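Workshop notebook, 28 June 2021
Glaze tests, iron series, second firing

Opened the kiln this morning and I am very pleased with what came out. Notes while it is all fresh. 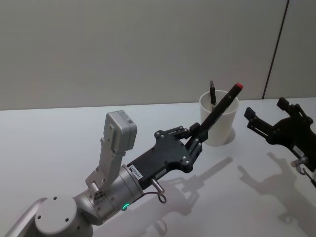

The Flolinham clay is the big surprise. In April it bloated on nearly every tile and I had more or less written it off, but Nneka Edet said to slow the bisque right down between 551 and 677 and give it time to burn out properly. Did that, then soaked at 1000 before switching off. Not one blister on this lot! The body has gone a lovely biscuit colour and the iron specks come through the glaze in a way I never get from the bought stuff.

Glaze results, in the order they came off the shelf:

Tian base, no iron. Clear, slightly milky where thick. Fine crazing on the Erkum clay, none that I can find on the Flolinham. Worth checking again in a week as it sometimes turns up late.

Tian base, low iron. Pale celadon sort of green, pools beautifully in the stamped lines. Best of the lot for me. I'd put this on bowls tomorrow if there were any glaze left in the bucket.

Tian base, medium iron. Olive, a bit flat. Washington thinks it wants a thicker coat and he may well be right – my dipping was hurried on these and there are finger marks on two of them.

Tian base, high iron. Nearly black, breaking to rust on the edges. Gorgeous on the texture, dull on the smooth side. Ran on the vertical tiles and stuck one to the shelf. Shelf needs grinding before the next load, and more wash on it.

Amum slip under low iron. Did not expect much and it is wonderful. The slip goes a soft cream and the green sits over it like pond water. Try it brushed as well as dipped, and try it on something round.

Recipe note to self: the low iron mix was weighed out as a 1000 g dry batch with the iron added on top, so the totals in the old book don't match. Have corrected the page in pencil. Sieve it twice, the first pass left specks.

Still puzzling over the crazing on the Erkum. Washington Quintana suggests swapping some of the feldspar for silica, Nneka would change the clay and leave the glaze alone. I want to do both and see, so next load is a line blend with silica creeping up tile by tile, each one on both clays.

To do before then:
Roll and cut 50 more tiles, stamp the clay name on the back BEFORE they go leather hard
Grind the stuck shelf
Ask Nneka for her cooling schedule, hers come out so much softer on the surface
Mix a proper bucket of low iron
New cones, we are down to the last few in the box

Low iron over Amum tile is on the windowsill if anyone wants to look at it in daylight. Please put it back after!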